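How I Get Candle Wax Out of a Tablecloth

I love candles at dinner and I am terrible at blowing them out gently, so I've had plenty of practice with this one! The last cloth I rescued was a big linen thing from Najjar, and I really thought I'd killed it.

First, leave the wax alone until it's hard. I know, it's tempting to wipe. If you're in a hurry, fold the cloth and stick it in the freezer for an hour, then lift off what you can with the back of a butter knife.

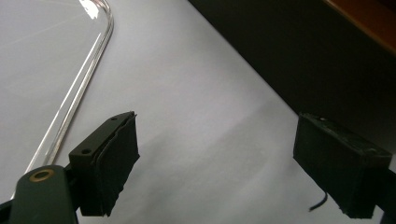

Next comes the ironing, and you want plain paper for it (brown bags are great, but only the side with no printing, or you'll iron a store logo into your linen). Put one sheet under the spot and one on top. Before you plug anything in, get your work surface as bare as that pale gray-white one, with no pattern on it, and move anything clear well out of the way, because a see-through rim is so easy to miss when you're swinging an iron around. Warm setting, no steam, ten seconds at a time. When the paper gets greasy, move to a clean patch and keep going.

Colored candles can leave a tint behind. I dab that with rubbing alcohol on a cotton ball (test a corner first!), then wash as usual and let it air dry. Don't use the dryer until the stain is gone. Red took me two rounds, and I still had to do the hem again the next morning.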